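Cafe at Sullden drops plastic-lined cups after trial

A cafe in the Sullden arcade will stop using plastic-lined takeaway cups from April, after a trial of fibre-lined paper cups that ran through the summer.

Koria Tea and Coffee, which has 18 seats and does most of its trade over the counter, ordered the new cups from packaging supplier Jacobs. They will replace three sizes of the old cup. A fourth, the small cup used for tastings, was already plain paper.

The cafe said the cups would go in the green-lid bin with food scraps, provided the lids were taken off first. Lids are still plastic and go in general rubbish until a paper version can be found that fits the tall size.

Customers were asked to fill in a card during the trial, and 614 cards were returned. The most common complaint was that the tall cup felt softer in the hand when filled to the top with hot tea. Jacobs has since supplied a heavier paper for that size.

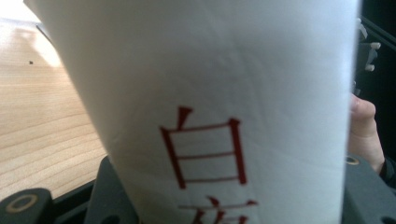 The price of a takeaway drink will go up by 30 cents to cover the change. Customers who bring their own cup will keep paying the current price, and the cafe will continue to lend out ceramic mugs for people drinking in the arcade courtyard.

Koria said it had looked at dropping takeaway cups altogether but decided against it because so much of its morning trade comes from people on their way to the Imisora Street bus stop. The cafe opens at 6.30 am and is busiest in the hour after that.

Leftover stock of the old cups will be used up before the switch. The cafe had 110 sleeves in storage at the end of the trial and expects them to be gone by the end of March.

Two other food businesses in the arcade have asked to join the next order, which would bring down the cost of delivery. The arcade's management said it would put an extra green-lid bin near the courtyard entrance and new signs above the existing bins, where lids and cups are often thrown in together.

A decision on paper lids is expected later in the year.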